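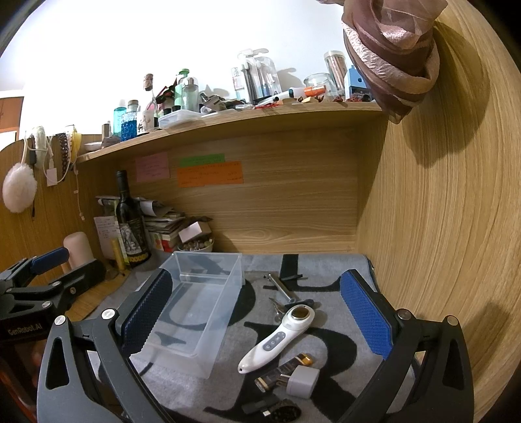

Last revised: April

4.2 What changed at the desks

Figure 4. A desk at the Jultside site, recorded from one of the two hand-held grippers. The clear storage box on the mat is empty. A white handheld device, a bunch of keys, a battery, a plug adapter and a USB stick are among the items next to it.

Before the Hurkia project, the small-items group at Jultside sorted and packed by hand. A worker took a batch of mixed household goods, put them in clear boxes, wrote a short note on anything unusual and sent the boxes on. Stöcker, which runs the site, wanted part of this work done by two-armed robots. To train them, it asked the same workers to do the packing with a gripper in each hand while cameras on the grippers recorded. The section below covers the nine months in which both kinds of work went on side by side.

We interviewed 40 workers and read 700 shift notes. We also sat at the desks during morning and evening shifts. The interviews dealt mainly with the order of the work, the pace, the strain on the hands and how instructions were given. We did not measure the quality of the recordings, and we have no view on whether the robots trained on them will do the job well.

The first change workers spoke of was the loss of small hand skills. By hand, a person can pick up a battery and a plug in one movement, turn one over in the palm and drop the other. With grippers, each item has to be taken separately. Most of the workers we spoke to had stopped counting boxes as a measure of a good shift after the first few weeks. The shift notes show the same thing. Early entries list boxes finished. Later entries list recordings accepted, recordings thrown out and the reason for each.

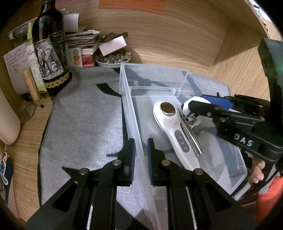 The second change was in how the two hands were used. In hand packing, one hand usually steadied the box and the other did nearly everything else. The recording instructions asked for both grippers to take part wherever the task allowed it. Workers had to decide which side would reach in first and where the other should wait. Several said they planned this before touching anything, and that they had never planned a box before. Long items took the most thought. A rod or a handle could be laid along the length of a box but would catch on the wall if it came in at the wrong angle, and a divider left less room to correct it.

Fatigue moved too. Workers on hand packing complained of sore fingertips and stiff backs. Workers on the grippers complained of the forearm and the base of the thumb. The site answered with shorter blocks, and the two types of work were alternated within a shift. People liked the alternation and said so, although some found the first boxes after each switch slow in both directions. One worker told us she kept reaching for things with a grip that was too wide for an hour after she had put the tools down.

Desks were a separate matter. Stöcker's instructions asked for surroundings that differed from one station to the next, on the grounds that a robot trained on bare tables would do badly anywhere else. Shelves, papers, bottles and notes were therefore left in view. At the hand-packing stations the rule was the opposite, and supervisors still cleared anything that did not belong to the batch. Workers who moved between the two had to keep both rules in mind. Shift notes from the Groltness site, which joined later and used the same instructions, record the same confusion, with desks tidied by one shift and filled again by the next.

Picking up smooth objects was the task people talked about most. Grip pads helped, but a worker could not feel through them how firmly an item was held and had to judge by eye.

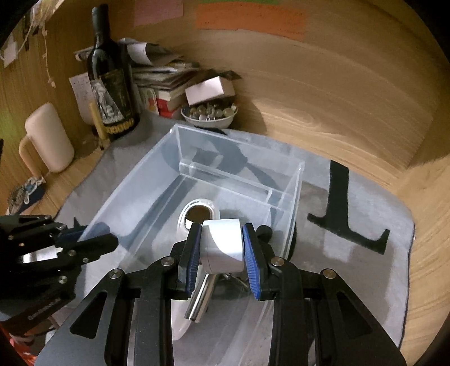 Some learned to close the fingers slowly and lift a little before moving across the box. Others preferred to take an item from above and keep it over the box the whole time, so that a drop would land inside. Neither method was in the instructions. Both spread from desk to desk by watching, and by the fourth month new workers were being shown them on their first day. The instructions were then rewritten to include the first method. The second is still passed on by word of mouth.

Supervisors' work changed as well. They had been judging finished boxes, which could be checked at any time. Now they reviewed recordings, and a recording could be rejected for a pause, a hand in the wrong place or a dropped item picked up again. Of the 2000 recordings in the sample we were given, we looked only at the comments attached to them. Many comments were a single word. Workers wanted more than that, and in the interviews this came up more often than pay.

Views on the project as a whole were divided. Some workers saw the recording work as a step up, with new skills and less lifting. Others described it as teaching a replacement. The two views were sometimes held by the same person in one interview. Stöcker had promised that no one in the group would lose a post during the recording period, and the people we spoke to accepted this. What they asked about was the period after it, for which no plan had been shared when our visits ended. Section 4.3 takes up the question of training and pay grades.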